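Pirnness Two-Tray Wash Set

Item 2000-47
Sold as a set of 2 trays. Plates not included.

The Pirnness wash set is made for doing a small load of dishes at a table. One tray holds water. The other holds the dishes, either before they are washed or after. It is used in cabins, classrooms, church halls and anywhere the sink is in another room or already taken.

Both trays have rounded corners and a raised edge. The wash tray has a black rim and should be set on a level surface before it is filled. The plate tray is bright teal with a lip a shade lighter than the base. The two can stand side by side with their edges touching, or a little apart if you want room for a towel between them.

The set was drawn up by Hedvika Štěpánek for the Gruma line and has been sold without changes since March. Earlier wash trays in that line had a white rim. Replacement parts for the white-rim version are still in stock, but they do not fit this set.

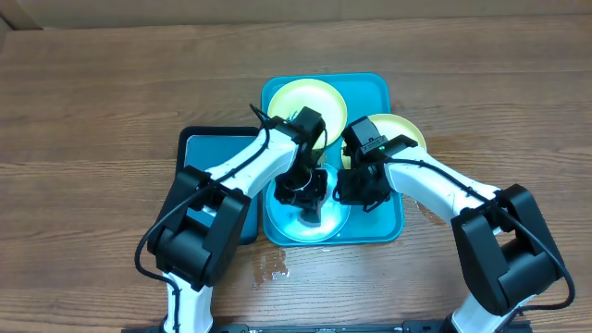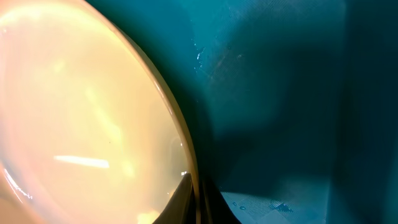
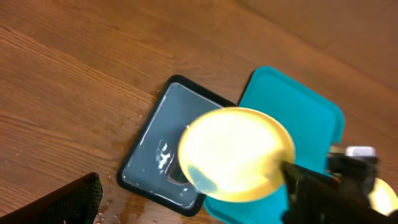

The wash tray is meant to be used with a small amount of water. Fill it from a pitcher, add a few drops of dish soap, and work on one plate at a time. Change the water when it gets greasy. After washing, pour out what you can and wipe the tray down. A thin film of water will often stay behind, as in the last picture, along with bits of soap or food that cling to the surface. Wipe these up with a sponge before the tray is put away, or they will dry on and need soaking.

The plate tray takes small round plates and saucers. They can lie flat or overlap, and a plate that reaches past the rim is fine as long as its weight is inside the tray. Larger dinner plates should go in a rack.

In the box
1 wash tray, black rim
1 plate tray, teal
1 care sheet

Care
Wash both trays by hand in warm water. Do not use steel wool or scouring powder. Dry them before stacking. The plate tray goes on top.

On wood tables, put a towel or mat under the wash tray and wipe up spills right away. Unsealed wood will mark.

Not for use on a stove, in an oven or in a microwave.

Ordering
Sets ship in cartons of 18. Single sets can be picked up at the Pacheco counter or added to any carton order. Allow extra time for orders that mix this set with items from the Citis range, as those come from a separate warehouse.

If a tray arrives cracked, keep the carton and write to Mervyn Tapley in customer service with the item number and the number printed on the packing slip. We will replace the one tray. You do not need to send back the whole set.

Schools and camps ordering for more than one site should ask for Rozália Machala, who can split a carton between addresses.

Related items
Pirnness drying mat, small
Pirnness plate rack
Gruma white-rim tray, replacement parts

Page last updated 22 July 2018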